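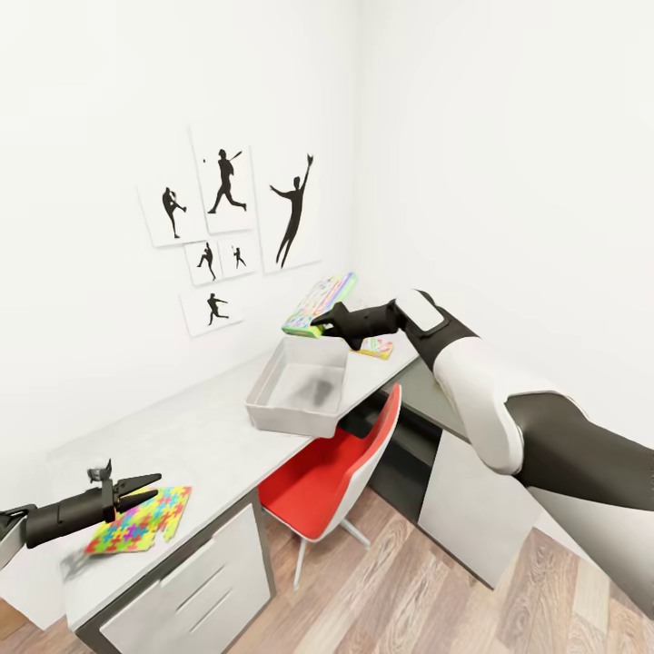 Caderno de oficina – dezembro – massa de vidraceiro, lote Hadinine

Objetivo: fechar a comparação entre a massa de linhaça feita cá e a massa pronta da Balogh, para os caixilhos de madeira de Nenthorpe. Falta decidir antes da encomenda do vidro.

Preparação. Cré peneirado duas vezes, óleo de linhaça cru, uma colher de óleo fervido por lata. A primeira amassadura ficou curta de óleo e abria fendas quando se enrolava entre os dedos. Corrigida com mais óleo cru e descanso de uma noite em saco fechado. De manhã estava mais pegajosa do que queria; levou cré até largar a mão. Total de cré pesado: 1.642 g, já com a correção. 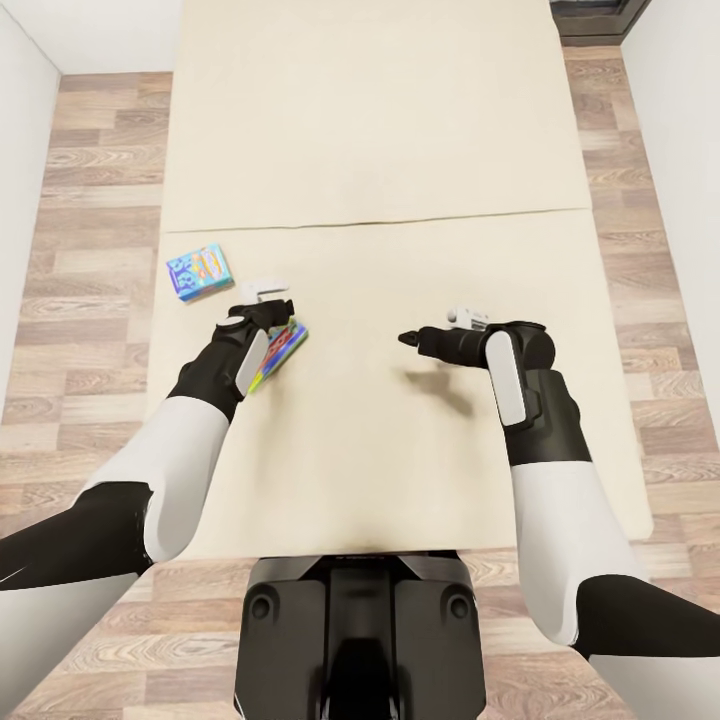

Tempo de leitura: 2 min

Provetes. Rebaixos cortados em pinho velho, raspados até à madeira sã. Metade levou primário de óleo diluído, metade ficou em cru. Nos rebaixos sem primário a massa perdeu brilho à superfície logo no primeiro dia e descolou na aresta quando forcei com a espátula. A madeira bebeu o óleo. Já o sabíamos do trabalho em Plomlow, mas fica registado com provete.

A massa Balogh trabalha-se melhor a frio e alisa numa só passagem. Em contrapartida, encolheu mais no canto interior e deixou um fio visível junto ao vidro. A nossa pede duas passagens e mão quente, mas o canto ficou cheio.

Pele. Ao fim de 6 dias a Balogh aguenta o dedo sem marca. A de linhaça ainda marca com pressão leve. Não pintar nenhuma antes de nova leitura. O Hafiz Purba quer experimentar um secante na de linhaça; sou contra enquanto não houver resultado sem aditivo, porque depois não se sabe a que atribuir as fendas. Fica um provete à parte para ele, marcado H.

Nota sobre o vidro: o do caixilho pequeno tem ondulação forte e não assenta plano no rebaixo. Cama de massa mais grossa no lado de baixo, pontas de fixação a distância menor nesse lado. Não apertar.

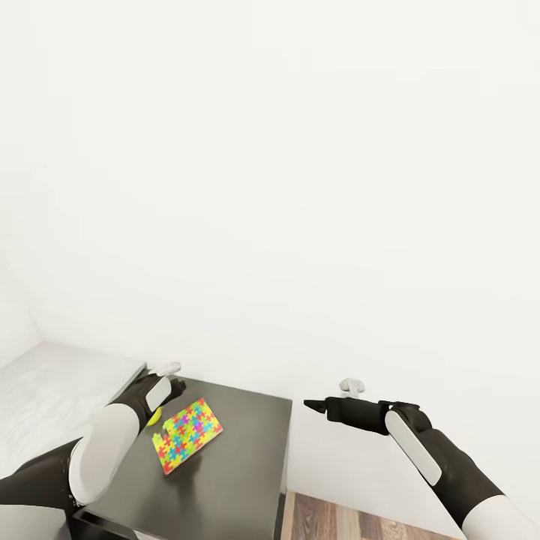
Pendentes

– Repetir a aderência nos três provetes com primário, com a mesma espátula e o mesmo ângulo. A leitura anterior foi feita com duas espátulas diferentes e não serve.
– Pedir à Balogh a ficha do lote. A lata não traz data de fabrico.
– Raspar os rebaixos do caixilho grande. Há tinta antiga por baixo da massa e pode ter chumbo: raspar a húmido, máscara, nada de lixa a seco.
– Guardar o resto da massa de linhaça com película encostada à superfície. A lata anterior ganhou crosta e perdeu-se um terço.
– Hafiz: confirmar a largura do rebaixo na travessa de baixo, o desenho e a peça não batem certo.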